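About us

Kullusska is a small research group based in Rinbridge. We study how robot arms can learn to pick things up, carry them and put them down using only what their cameras see. Arnulfo Palomino set up the group and still leads it. We publish our methods, share our test rooms with anyone who asks, and do paid work for firms that want to know whether a trained robot will cope with their building.

What we work on

Most of our training is done in simulation. A simulated room costs very little to change. We can move a wall, swap a chair or alter the lighting between one run and the next, and no one has to carry furniture up the stairs. The hard part is getting a robot trained this way to behave sensibly in a real room, where surfaces are duller, light is uneven and cameras are not as good as we would like.

Our main method is called Vidmar. It deals with one narrow problem, the moments when a camera view holds very little that the robot can use. Older systems treat every view as equally worth acting on. When a view is poor they still produce a confident movement, and that movement is often wrong. Vidmar gives each view a score for how much it can be trusted, and the arm slows down or falls back on its last good view when the score is low.
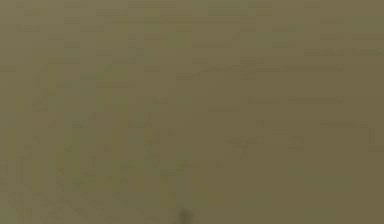 The score is learned along with the movement itself. We do not mark views as good or bad by hand. During training, the system is asked to guess where the target object is, and it is then told how far out the guess was. Over many runs it learns which kinds of view lead to large errors. At first we tried a simple sharpness measure instead. It worked on the bench but failed in rooms with plain walls, where a perfectly sharp view can still tell the robot nothing.

What we have found

We tested Vidmar on 2,000 simulated runs across our set of 100 rooms, none of which had been used in training. The arm finished the task in 89 per cent of them. Most of the failures came from objects standing close together, where the arm chose the wrong one. We have not solved that, and it is the main thing we are working on now. The full results, including the failed runs, went up on our site on 26 June 2020.

The test rooms

The rooms are a project in their own right, known as Mirdale. Each has a large work surface, some furniture and a handful of small household objects. The layouts are simple on purpose. Walls are flat and the lighting is soft, so that when something goes wrong we can usually trace it to the objects or the view. Furniture is placed in spots a tidy person would not choose, as we do not want the robot to learn that a chair is always beside a table. 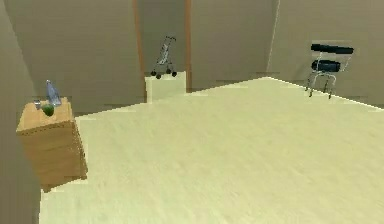 A Mirdale test room, with a bottle, an apple and a small metal container on the cabinet to the left.

Rooms are built from a short text file that lists the furniture, the objects and the limits within which each may be moved. A new one takes an afternoon to write and check. If you use the set and find a room that does not load, please tell us which version you have.

Working with us

We take 2 research students each year, starting in March. You should be able to write code and be willing to read other people's. Experience with real robots is useful but not needed.

Firms who would like a trial should write to the Rinbridge office with a floor plan and a list of the objects to be handled. We will tell you if we think the job is beyond us.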